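Amovex TS-2 Tableware Sorting Cell
Service Notice and Product Information

Status: Available. Units shipped before July require the finger retrofit described under Known Fault.
Page revised: 2019-06-19

Overview

The TS-2 is a single-arm benchtop cell for sorting mixed tableware after washing. It picks chopsticks, soup spoons and similar small items from a tray and transfers them to one or more bins by item type. The cell is supplied with the Hernau parallel gripper, a head camera, a controller and the Amovex item library. It installs on an existing counter and does not need a dedicated frame.

Known Fault: Dropped Grip on Thin Round Stock

Units fitted with the original smooth finger pads can lose a chopstick during transfer without raising a stop. The gripper closes, the width sensor reports an object present, and the arm begins its move. If the chopstick was taken away from its midpoint, it can rotate between the pads and slide out before the arm reaches the bin. The original firmware checked the grip at closure only. The controller therefore logged a completed transfer and went on to the next item.

The fault was first reported from the Brekville installation, where the logged count and the bin contents did not agree at the end of a shift. Review of the logs found 11 unconfirmed transfers in a run of 300. A dropped chopstick is a minor loss. The safety concern is where it lands. A chopstick lying across the edge of the work area can be driven sideways by the arm on its next pass, and at full transfer speed it can leave the counter.

The drop rate is highest when spoons rest on top of the chopsticks. A spoon handle lying across the stack shifts the chopstick as it is lifted, and the pads finish up on the tapered end.

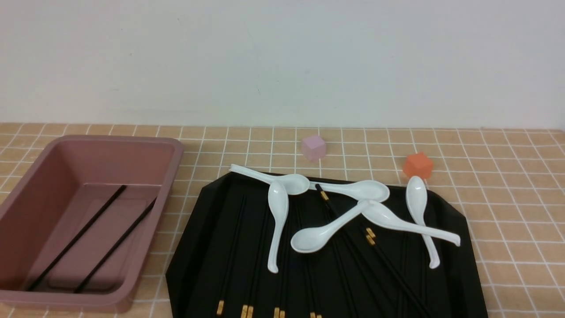 Dark items on a dark tray add a second condition. The camera locates a black chopstick mainly by its outline, and on a black surface the outline may be found for part of the length only. The software then computes a midpoint from the visible part, and the pick is off center. Decorative bands near the rear end can also be read as the end of the item. Firmware before build 1058 does both.

Corrective Action

1. Replace the smooth pads with the grooved pad set. The groove seats round and square stock and resists rotation.
2. Load firmware build 1058 or later. This build rechecks the grip width at lift, at mid-travel and above the bin. A change at any of the three points stops the arm and raises fault E-GRIP.
3. Set the item order to "spoons first" for mixed trays. Chopsticks are not attempted while a spoon is detected across them.
4. Run the calibration routine again after changing the pads. The new pads alter the closed width, and the old value will produce false stops.

Until both parts of the retrofit are complete, run the cell at reduced speed and keep personnel outside the marked zone while the arm is enabled. Do not reach in to recover a dropped item. Press the stop, wait for the amber lamp to go out, then clear the counter.

Clearing an E-GRIP Fault

Press stop and confirm that the arm is at rest. Remove any item from the fingers and from the surface between tray and bin. Inspect the pads for residue — dish soap film is the usual cause of repeated faults on retrofitted units. Wipe with a damp cloth, dry, and press reset. The cell does not resume on its own after E-GRIP.

If the fault repeats on the same item, remove that item by hand with the arm disabled. Chipped or warped chopsticks should be discarded.

Parts and Ordering

Grooved pad set, Hernau gripper: supplied as a pair, with screws and driver bit.
Firmware: download from the service portal or request on USB drive.
Light gray tray liner: optional. Recommended where black chopsticks are sorted from a black tray.

The pad set is free of charge for affected units. Orders are filled by Costache, our parts distributor. Have the controller serial number ready; it is on the label beside the power inlet.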